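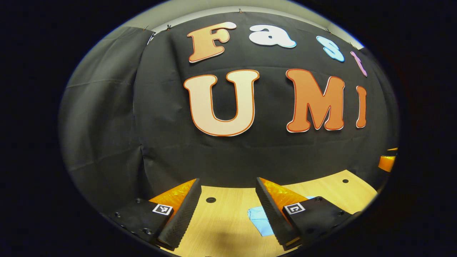 Two towns and one river, but until last winter no common table

The river Varma divides two counties, and for most of the past century it also divided two ways of thinking. On the north bank stands Onham, which had the port offices and the rail yard. On the south bank is Dravley, which had the paper mills and, when the mills closed, very little. The towns share a bridge, a hospital and a bad stretch of road. They did not share a plan for anything.

In February the leaders of both councils met at the old customs house in Onham, together with the mayor of Jullerach, the smaller town upstream. The meeting lasted 11 hours, with a break for soup. It produced a paper of two pages, and most of the second page is signatures.

I asked Keerthana Chettiar, leader of the Dravley council, if such a result was worth a whole day. She laughed, but her answer was serious.

"You must remember where we started," she told me. "When I was first elected, my officers were telling me to write to Onham by letter only. A telephone call was considered a kind of weakness."

The old quarrel is about buses. Onham pays for the evening services over the bridge, and many of the passengers live in Dravley. Dravley answers that these passengers work in Onham, spend their money there at lunch and help its shops to stay open. Both statements are true, and both have been repeated for years without moving anybody. Meanwhile the last bus goes at 9.20 in the evening, and the hospital changes its shift at ten.

Huw Rowlands, who leads the council in Onham, accepts that his town was slow. He has a small majority and several members who won their seats with a promise to give nothing to the other side. When he came back from the customs house, two of them asked him to resign. He is still in his chair, though he told me he has stopped reading the letters page.

What the three leaders agreed is modest. They will ask for money from the national transport fund with one application. They will pay together for a study of the road between the bridge and Jullerach, where lorries must wait for each other at the narrow part. And they will meet again before the summer, this time in Dravley.

The application is the important point. The fund prefers areas with a larger population, and separately none of the three towns is large enough to be taken seriously. Dravley has applied alone three times and failed three times. Its last attempt came 59 places down the list, below a ferry for an island where few people spend the winter.

Spyros Rallis has studied agreements of this type for 21 years. He is polite about the one on the Varma, but he has seen many papers with signatures. In his opinion the danger comes later, when the first money arrives and must be divided. "To ask together is easy," he said. "To spend together, there you see who are your friends."

Jullerach may have the most to lose. Its mayor, Eluned Lewis, governs from two rooms above the library and has no transport officer at all. She fears that the study will recommend a bypass, and that the bypass will take away the drivers who now stop in the main street. She signed anyway. An empty chair, she said, would not have protected the bakery.

On the bridge itself the opinions are less careful. Recep Akbulut works nights as a hospital porter and walks home to Dravley when his shift finishes late, in winter with a torch. He had heard about the meeting from a colleague. He wanted to know only if the bus would be changed, and I had to tell him that buses are not in the paper. They are promised for the next meeting, under "other matters".

He thought about this for a moment — long enough for two cars to pass — and then asked me who had paid for the soup.

The answer is Onham. Dravley has offered to pay next time.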